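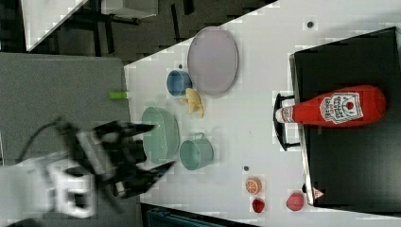 This gallery is for the arm build going on at the shared workshop in Korkness. I was asked to keep it because I was the one who complained that the project's old page was all promises. The arm is called Otader. The plan, as written on the wall in July, is that it will clear a table after dinner. I have cleared a lot of tables and I'm not worried about my position.

The parts list stands at 427 dollars, and that leaves out everything people brought from home and forgot to write down. You can buy a decent used dishwasher for that. It won't pick up the cups for you, I admit, but it does finish.

We're still on the play kitchen stage: cups, a bowl, a plate, pretend fruit. The fruit is my least favorite part. A toy strawberry doesn't bruise, so a grip that does fine on it tells you very little about a real one.

Two fingers are what we settled on, both black, and they close like a pincer. I argued for three and lost. My worry is still the wide, shallow bowl, where there's a lot of rim and not much to hold on to.

The mug has a thin loop for a handle. Betancur, the control software we're using, treats a mug as a can with a bump on the side. Ask anyone who has carried hot coffee how they feel about that.

Ketchup bottle on its side, up on the black box. I like this one as a test - a narrow neck, a round base, and a shape that wants to roll. I'd like it better if we also tried it standing up, half full and sticky.

The target is 100 pickups in a row with no help. "No help" needs a definition before anyone starts keeping score, and I've asked for one 2 times. Nudging the plate an inch closer is help.

More when there's more. Comments are open, and I do read the ones that disagree with me.

Last updated: July

We use cookies to remember your settings. By staying on this page you accept them.

Related
Dutby gearboxes: are they worth the wait?
Otader wiring, second attempt
What the Korkness workshop spends on screws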